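Lost Keys and the Sign-Out Book: Does a Written Log Change Anything?

Project report, Practical Research Methods
Group members: Zinhle Joubert, Lorcan Sheehan, Imelda Dagdag
Supervisor: Ingvar Kragh

1. Background

Barredo House is a shared workshop building used by four departments. It has a print room, two darkrooms, a ceramics studio and a lot of storage closets. Students borrow keys at the front desk and are supposed to bring them back before the desk closes. Often they don't. The building office told us that a sign-out book was brought in to fix this, and that it had worked. We were given the claim more or less as a fact, and the first version of our project was going to be a write-up of why it worked.

We changed our minds after reading the book. Whole pages had no return times. On other pages every return was written in the same pen and the same handwriting, all at 5:00 p.m. That could be a very tidy desk worker. It could also be someone filling in the column at closing time without looking at the keys, and we think the second is more likely.

2. What we asked

Does writing a loan in the book make it more likely that the key comes back the same day? And if it does, is it the writing that matters, or the person at the desk who asks for a name?

3. Method

We copied 763 loans from the sign-out book, covering the fall term and part of the spring. Each was marked as returned the same day, returned later, or unclear. Lorcan and Zinhle marked them separately and then compared. They disagreed on 40 entries, most of them cases where a time had been crossed out. Those were settled by Imelda, who had not seen either set of marks.

We also interviewed 20 borrowers, picked from people who came to the desk in the late afternoon. This is a weak point. People who come to the desk are people who use the desk, and the ones who walk off with keys and pass them to a friend were never going to be in our sample.

4. Results

Of the loans we copied, 594 had a same-day return written next to them. The office would probably call this a success. We are less sure, for three reasons.

First, we have no figures from before the book existed. The office remembers keys going missing "all the time," but memory is not a baseline, and a person who chose a system is not the best judge of it.

Second, the 5:00 p.m. entries are counted as same-day returns. We tried leaving them out and the picture got a good deal worse, but then we would be throwing out some real returns too. Neither number deserves much trust.

Third, several borrowers said they had never read the notice about same-day returns. One had kept a darkroom key through a long weekend and found no trace of it in the book when she came back. Her loan had a return time beside it.

5. Is it the book or the key?

Imelda had a different idea, which was that the key itself does more of the work than the log. A bare key goes into a pocket and looks like every other key in there. Our borrowers seemed to agree, although we should admit that our question pushed them that way ("Would a tag help you remember?" is hard to say no to). 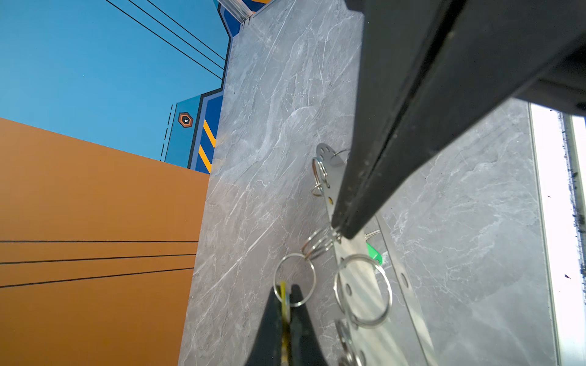
The office has talked about replacing the book with an electronic cabinet, and we could not find a good reason to spend that money yet. A cheaper trial would use a rack and colored tags, with the book kept as a backup. The narrow yellow tag hanging from a ring beside the perforated steel rack bar is the general sort of thing we mean: a strip of one bright color, easy to spot against metal. We would give one color to each department. Whether it would change behavior is an open question, and we don't want to replace one untested claim with another. It should be run for a full term with somebody checking the rack against the book at closing.

6. Limits

We had one building and one book. The spring entries stop early, and the reason we were given (the book was full) does not explain why a new one was not started for nearly a month. We did not watch the desk. We asked to, and were told it would make the desk staff nervous, which may be true.

Our supervisor asked us to state plainly whether the sign-out book works. We can't. What we can say is that the records used to support it are not good enough to support it, and that any office quoting them should check who filled in the return column and when.

7. Next steps

Ask the desk to initial each return. Count the keys before the trial starts. Repeat the interviews with people stopped in the hallway, away from the desk, and drop the leading question about tags.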